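Intro to Robot Manipulation
Unit 4 handout: the breakfast task

Read this before lab. Sizwe Zulu will go over the grading sheet at the start of the session.

The task
Your team writes a program that takes the toast block out of the toaster and sets it on the plate. The plate stays on the cutting board. Teams are Setley, Wundik, Motaung and Hovadby, and each team keeps its own log.

Break the job into steps before you write any code: approach, grasp, lift, move, lower, release. Give each step a start pose and a stop condition. Last December most failed runs came from a lift that started before the grasp was checked.

Two views are saved with every run, one of the counter and one from the wrist. Use the counter view to plan the path and the wrist view to line up over the plate.

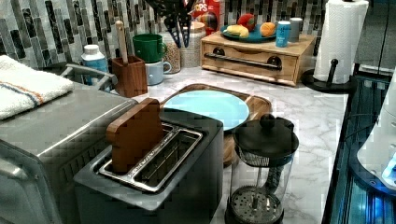 Counter view, then wrist view.

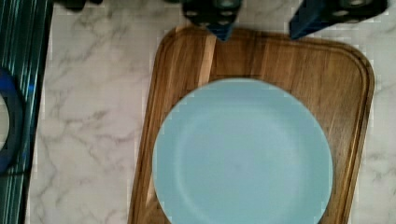

Logging
Write down the run number, the step where the run ended, and one sentence on the cause. A run that touches the French press counts as a failure even if the block ends up on the plate. Do not delete bad runs.

Each team gets 9 runs. The step plan is worth 53 points and is due before your first run. Late plans lose 4 points.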